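Grosten Backup Appliance – Frequently Asked Questions

Last updated 03/02/2021

These are the questions our support desk gets most often from resellers and from IT staff at small and midsize companies. If you already own a first-generation unit, see the section on upgrades near the bottom.

What is the Grosten appliance?

It is a rack-mounted backup server that comes with the Trilier backup software already installed. You plug it into your network, point it at the servers you want to protect, and set a schedule. There is no separate operating system license to buy.

Who can sell it?

Any reseller enrolled in the MacRitchie partner program in the U.S. or Canada. Enrollment is free and takes two business days once we have your tax form. Resellers in other countries should write to the partner desk before quoting a customer.

How much space does it take up?

The appliance takes two rack units. It needs a four-post rack with square holes. Rails are in the box, but cage nuts are not.

How many servers can one appliance protect?

The standard license covers 18 servers, physical or virtual. You can add more in packs. A virtual host counts as one server only if you back up the whole host; if you back up guests one by one, each guest counts.

Does it work with my existing tape library?

In most cases, yes. Trilier writes to any library on the compatibility list, which you will find under Downloads. Older libraries with a SCSI connection need an adapter card that we do not sell.

Can I send copies off site?

Yes. You can replicate to a second appliance or to the Godix hosted vault. The first copy is usually too large for an office internet line, so we will ship you a loaner drive for it. After that, only changed blocks go over the wire. Replication uses TCP port 1568 – please open it outbound on your firewall before the install date.

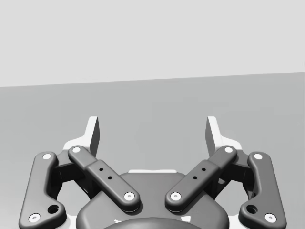 Farzana Wijesinghe wrote in to ask whether the loaner drive is encrypted, as her company can't release customer records to a carrier otherwise. It is. The key is created on your appliance and never travels with the drive. Write it down and store it somewhere safe, as we have no copy and can't recover it for you.

How long can I keep the loaner drive?

17 days from delivery. If you need longer, call the desk and we will extend it once at no charge.

What happens if the appliance itself fails?

Under the standard warranty we ship replacement parts the next business day. Your backup sets stay readable as long as the disk group is intact. Customers who replicate to Godix can also restore straight from the vault while they wait, though large restores will be slow.

Can I run virtual machines on the appliance in an emergency?

Yes, on models with the memory upgrade. Start the machine from the Recovery tab and choose "Run here." Performance is fine for a file server or a small database. We don't recommend it for mail servers with heavy traffic.

I have a first-generation unit. Can I upgrade?

The software can be upgraded, the hardware can't. First-generation units will get security fixes through July. After that date they will keep running, but new releases of Trilier will not install on them. Trade-in credit is available through your reseller.

Do you offer training?

There is a recorded course for administrators in the partner portal. Live sessions are taught online by Olumide Ekwueme and Marion Ritchie. Seats are limited, and resellers may register two people per session.

How do I open a support case?

Use the form in the portal and attach the log bundle (Settings, then Support, then Export Logs). Cases without a log bundle take longer. For a failed restore, call instead of using the form. Billing and license questions go to Malsha Siriwardena at the partner desk.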